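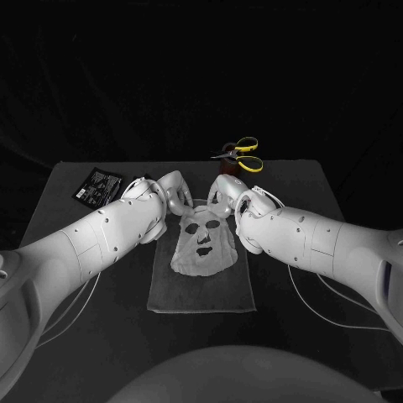
Two white robot arms over a dark grey table, black backdrop behind.

Firna Family Law Clinic
Progress report to the Storkisine grant program
Prepared by Rochelle Goodwin, Saturday, March 25, 2023

The duty lawyer service at the Marciniak registry has run every sitting week since October. We saw 144 clients in the period. Of these, 91 had a parenting matter and the others came about property or child support.

Britta Pfeiffer took over the property settlement list when Nana Tetteh went on leave. Files were handed across with notes and no filing dates were missed. Unrepresented clients are still arriving without financial statements, so we have rewritten the checklist in plainer words and the registry counter has agreed to hand it out.

We held 4 evening sessions on consent orders. Total attendance was 48. The last session ran long and we will book the room until nine next time.

Interpreter costs are over budget. Kacper Jabłońska has asked to move the unspent travel money to that line and we would like your approval before the next quarter.

Still to do: the superannuation splitting fact sheet, and a second supervisor for the student roster.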